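Section 4: Opening the Tower and Replacing Parts

This section covers routine service on the Videll office tower: opening the case, changing the processor, adding memory and fitting an expansion card. Software setup is in Section 5. Allow 60 minutes for the full procedure if you have not done it before.

Before you start

Back up your files to an external drive or a network folder. Shut the computer down from the menu, then switch it off at the power supply and pull the power cord. Press the front power button once and wait one minute.

Caution: Do not open the power supply itself. There are no parts inside it that you can service.

You will need a Phillips screwdriver, a lint-free cloth, isopropyl alcohol, thermal paste and a grounding wrist strap. A small dish for screws helps.

Opening the case

1. Disconnect the monitor, keyboard, network cable and anything else plugged into the back.

2. Lay the tower on its side on a firm, level surface, with the removable panel facing up.

3. Undo the screws at the rear edge of the panel. Slide the panel back, then lift it away and set it where it will not be stepped on.

4. Clip the wrist strap to bare metal on the chassis. Check that you can see the power supply, the drive cage and the motherboard before going further. 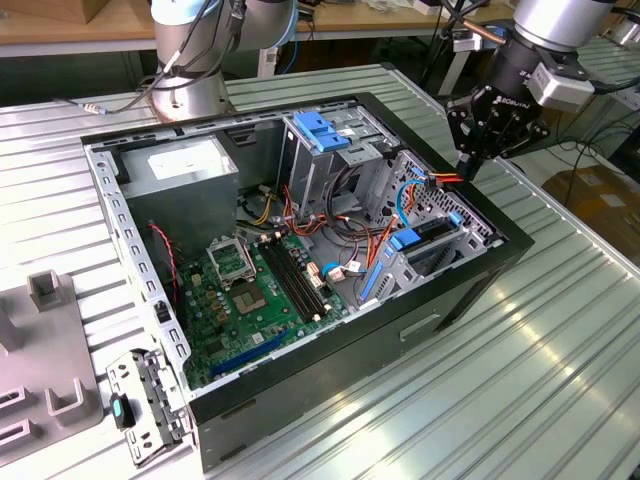
Fitting an expansion card

5. Choose a slot that matches the card. Take out the slot cover behind it and keep the screw.

6. Hold the card by its edges and line up the contacts. Press down evenly until the card is fully seated – do not rock it from end to end.

7. Fasten the bracket with the screw from step 5. If the card needs its own power lead, connect it now.

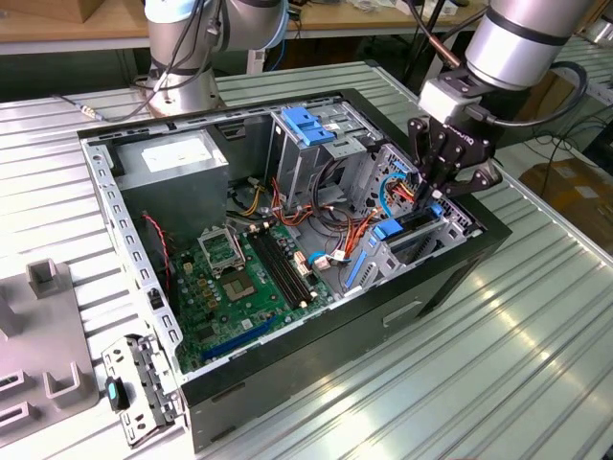

Tower on its side with the panel removed, power supply at upper left.

Replacing the processor

Note: Check the supported parts list first. Some processors fit the socket but need a firmware update (version 205 or later). Install the update while the old processor is still in place.

8. Unplug the fan lead and remove the cooler. If it sticks, twist it gently a few degrees each way. Do not pry.

9. Release the lever, raise the retention frame and lift the processor straight up. Put it in an antistatic tray.

10. Look over the empty socket in good light. Do not touch the contacts or wipe them with a cloth. If any are bent, stop and call Videll service.

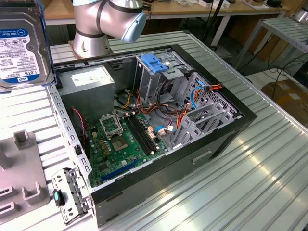
11. Match the corner mark on the new processor to the mark on the socket. Lower it into place without pushing, close the frame and lock the lever.

12. Clean the old paste off the cooler with alcohol. Apply new paste, refit the cooler and plug the fan lead back in.

Closing up

Make sure all loose leads are clear of the fan blades, and that no screws or tools are left in the case.
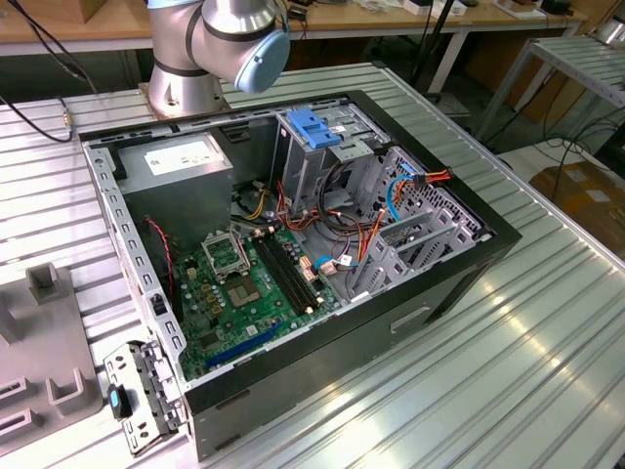 Slide the panel on from the rear until it is flush, then tighten the screws by hand. Stand the tower upright, reconnect the cables and switch on. The first start may take longer than usual while the new parts are detected.

If the screen shows code 101, a memory module is not seated. Power off, unplug the cord and press the module down until both latches close.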